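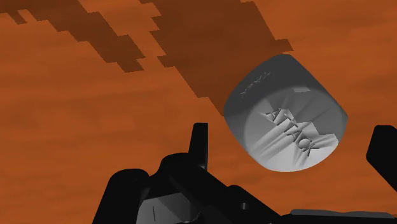

Simulated close-up of a two-finger gripper with a grey test object between the fingers.

How to plan the budget for a small picking arm

By Nikola Kalinowski, 28 May 2018

These are the steps we followed at Pilley when we put together the budget for a bench-top arm and gripper. We pack small rounded goods, mostly tubs and short tins, and wanted one arm to move them from a tray to a carton. The order of the steps matters more than the sums, which will be different for you anyway.

Step 1. Write down what has to be picked up

Start with the objects, before looking at any catalogue. For each one, note the widest and narrowest measurement, the weight when full, what the outside is made of, and how it is likely to be lying when the arm gets to it. Upright, on its side and tilted are different jobs. A tub that is easy to hold by the wall when it stands up may give the fingers nothing but a curved rim when it has tipped over.

Put the awkward items at the top of the list. We had put ours at the bottom, and the first quote came back for a gripper that would not have opened wide enough for them.

Step 2. Try the grasp in simulation before asking for prices

Most simulation packages can be used free for a trial period, and most arm makers will send you a model file if you ask. You need a model of the gripper, a model of the object and a flat surface. It doesn't have to look good. Jagged shadows and smudged lettering on a tin make no difference to whether the fingers fit.

Check three things:

Opening. Can the fingers pass either side of the object with space to spare? Look at it from close to the gripper, where you can see the gap on each side.

Reach underneath. Do the linkages or the gripper body touch the table before the fingertips are low enough? Wide linkages are often the problem with short objects.

Approach angle. If the gripper has to come in from the side, the neighbouring items need to be further apart, and that may mean a bigger tray or a different one.

If you plan to use a camera on the arm, render the camera view as well. Look for shadows falling across the object and for the object having much the same brightness as whatever is behind it. You may find you need a lamp or a different work surface, and both belong in the budget.

A simulation won't tell you much about grip on a greasy lid or a label that slides. Leave those questions for the sample test in step 4.

Step 3. Split the budget into lines

Suppliers quote in whatever way suits them, so make your own sheet and move their prices into it. Ours has these lines:

Arm and controller
Gripper
Fingertips, including spares
Mounting plate and stand
Camera, bracket and cable
Lighting
Guarding or safety scanner, and the risk assessment
Tray and fixtures
Software licences, first year and following years
Installation and training
Delivery
Spare parts
Contingency

Keep fingertips separate from the gripper. They wear, they get changed when the product changes, and they are cheap enough that people forget them. We allowed £300 for fingertips and it was the one line we were glad to have kept apart, as we changed the shape after the sample test.

Check whether the gripper price includes the coupling that joins it to the arm. The Narkis quote had it in and the Aleck quote didn't, so the Aleck gripper looked cheaper until we filled in the sheet. The same goes for the power supply, the cable and any plug-in needed to run the gripper from the arm's own screen.

Step 4. Ask for quotes and a sample test

Send the same page to every supplier. It should have the object list from step 1, a drawing of the bench with the sizes marked, how many picks an hour you need, and two or three screenshots from the simulation. Screenshots save a lot of telephone time. A sales engineer can see at once which way the gripper is coming in and will often spot a clash you have missed.

Ask to post a box of your own goods to them for a test, and ask for the video afterwards. Include some damaged ones. Wieczorek did this for us without charge. If a supplier wants to be paid for the test, ask for the fee to be taken off the order, and get that in writing.

Questions to put in the same email:

How long is the quote valid?
What is the delivery time for the arm, and is the gripper's the same?
What does the warranty cover, and who pays the carriage on a return?
Can fingertips be made locally from your drawing?
Is there a yearly charge for software updates, and does the cell still run if you don't pay it?

Step 5. Cost your own time

Someone will have to set the arm up, teach the positions and sort out the faults. Put their hours in the sheet at their normal rate. We allowed two weeks for setting up and should have allowed more, mostly for the camera. If the simulation work is being done in house, that goes in as well – ours took two people a good part of the spring.

Also put in the cost of keeping the present method going while the new one is being sorted out. In our case that meant the packing bench could not be cleared straight away, so the arm needed a bench of its own.

Step 6. Decide what to leave for later

Mark each line as needed on the first day, needed in the first year, or optional. The arm, gripper, stand and guarding will be in the first group. A second set of fixtures usually isn't. We moved the better camera into the second group and started with a fixed tray, so that each item sits in a known place.

Be careful about leaving out anything that would be expensive to add afterwards. A stand that is too small for a longer arm is one. Cable routes through a guard are another.

Step 7. Check the sheet against the simulation once more

When a supplier is chosen, load the exact gripper model into the simulation with the fingertips you intend to buy and run through the awkward objects again. Product names can stay the same while the finger length changes between versions. Do this before the order goes in. Ours goes in June, and the stand is on a separate order as it comes from a local fabricator.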